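4.2 Dwell time and seal quality at the packing stage

The second part of the study dealt with the film bags used for small orders at the Nokham depot. Each bag is closed by a heated bar. The time the bar stays shut, called dwell time below, is set by the operator on a dial and was not recorded before April. Šimko had earlier suggested that weak seals at Nokham came from uneven bar temperature. Our readings do not support this. Bar temperature stayed within the range given by the supplier throughout, while dwell time was changed often, usually at the start of a shift.

Bags were taken from two lines, Laxdal and Mellaner, which use the same film but differ in how the bag is filled. On the Laxdal line the goods are dropped in from above and the mouth of the bag is pulled flat by hand. On the Mellaner line the bag is held open by a blower and closes by itself once the air stops. A total of 60 bags was set aside from each line, stored flat overnight and pulled apart the next morning on a bench tester. The force at first opening was noted, together with the place along the seal where the opening began.

Three kinds of failure were separated: peeling along the whole width, opening at a corner, and tearing of the film beside the seal. The last was treated as a sound seal, as the film gave way before the join did. Corner openings were far more common on the Laxdal line. In most of them a small fold could be found in the film under the bar. Longer dwell reduced full-width peeling on both lines but had little effect on folded corners. This agrees with the earlier work at Zavton, where thicker film was used.

Figure 2. Views at a packing station, three at close range and one over the workbench.

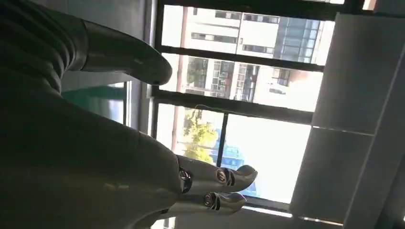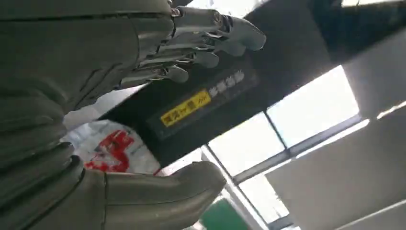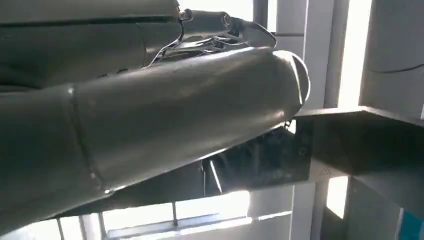
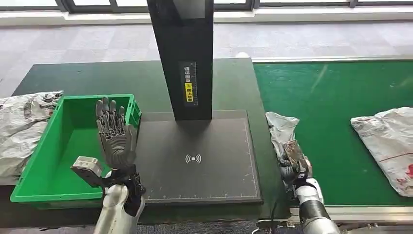

The fold problem is therefore best dealt with before the bar closes. Two changes were tried on the Laxdal line. A pair of spring clips was fitted to hold the mouth of the bag taut, and the filling height was lowered so that goods did not rest against the seal area. The clips removed most of the folds but slowed the work, and operators tended to leave them off when orders built up. The lower filling height cost no time and was kept. Its effect was smaller, and we cannot rule out that part of it came from the lighter orders packed during that period.

Storage time before testing was held constant and its effect is not known. Film from a single supplier was used, and the results should not be carried over to paper-backed bags without further tests.

Comments (3)

R. Hallam
Was the pulling speed on the bench tester the same for both lines? I could not find it in section 3.

Bergþóra Sveinbjörnsson
Yes, the same for both. It is in the notes under the first table.

packline_k
We see the same corner folds with the thinner film. Clips lasted a month with us before they went in a drawer.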